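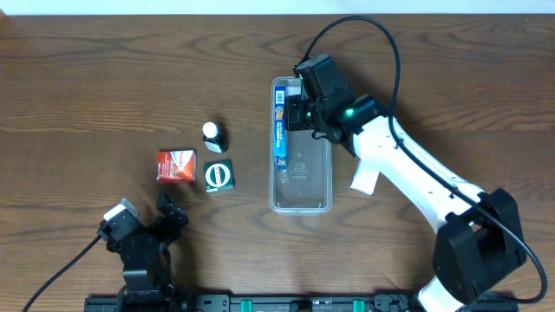 Small boxed goods and a capped bottle on a wooden tabletop, with a clear plastic container

The Hotow Lantern Walk is a guided evening walking tour of the old quarter of Hotow, a market town on the River Garrido. It covers a circular route on foot and deals mainly with the town's ghost stories, its former gaol and the trades once carried on along the waterfront. The walk is run by Skatine, a local tour operator, under a yearly licence from the town council.

Background

Guided walks in Hotow were at first given only in summer and by day. They dealt with church buildings and the river trade, and were led by members of the local history society. The evening walk was set up by Elango Raju, a former schoolteacher who had led the daytime walks for several seasons and had collected local stories of hauntings from printed ballads, parish papers and older residents. His notes were later issued as a pamphlet, which remains the main source for the spoken text used by guides.

Skatine took over the bookings when Raju retired from guiding. The company kept the route largely as it was but moved the starting point from the church gate to the Corn Hall steps, where there is more standing room and a covered porch. A second, shorter version for families was added afterwards and leaves earlier in the evening.

Route

The walk begins at the Corn Hall and goes downhill along Tanner Street to the waterfront. It follows the quay as far as the Hukeck Steps, a flight of 37 stone steps cut into the bank, and climbs to the site of the gaol. From there it returns by way of Cooper's Yard and the churchyard wall to the Corn Hall. The full walk takes 70 minutes, including stops.

The surface is mostly cobbles and worn flagstones. The Hukeck Steps have a handrail on one side only. A level route by Bridge Lane avoids them, and groups that include wheelchair users are taken that way. The gaol site is then seen from the lower gate.

When the river is in flood the quay is closed and the walk runs in reverse as far as the gaol, then back the same way. The stories belonging to the quay are told at the Corn Hall.

Stories

The best-known story told on the walk is that of the Grey Ferryman, said to be heard calling for a fare at the foot of the Hukeck Steps. The earliest printed form is a ballad in which the ferryman is drowned after refusing to carry a widow who could not pay. Later versions change the widow to a priest or a runaway apprentice. No record of a drowning that matches the ballad has been found in the parish burial register.

A second story concerns the gaol, where footsteps are said to be heard in a corridor that no longer stands. The gaol was pulled down after a fire and only the outer wall and part of the gatehouse survive. Raju's pamphlet gives the tale in two forms, one from a turnkey's family and one from a newspaper, and notes that the two disagree on which floor the corridor was on.

The stop at Cooper's Yard deals with an apothecary whose shop was believed to be haunted by a former customer. The account appears to be a late one. Nusrat Janjua, in a study of the town's folklore, found no mention of it before the yard was rebuilt, and suggested that it was borrowed from a similar tale told upriver.

Operation

Walks are held nightly in the main season and at weekends in winter. The December timetable is reduced, and the family version is not offered in that month. The full walk leaves at 8 pm and the family version at 6 pm. Places are booked in advance; unsold places may be bought from the guide at the Corn Hall steps.

Guides carry a lantern but do not wear costume. Amplified sound is not allowed under the terms of the licence, and groups may not stop beneath the windows of houses in Cooper's Yard after 9 pm. Dogs are admitted on a lead.

Sources

The papers gathered by Raju are held in the town library and comprise 417 items, most of them handwritten notes and cuttings. The pamphlet was first printed in a run of 400 copies and has been reissued with corrections to the map. Janjua's study reprints the ballad of the Grey Ferryman in full, with a list of the changes made in later printings.

See also

Hotow Gaol
Hukeck Steps
River Garrido
Ghost tourism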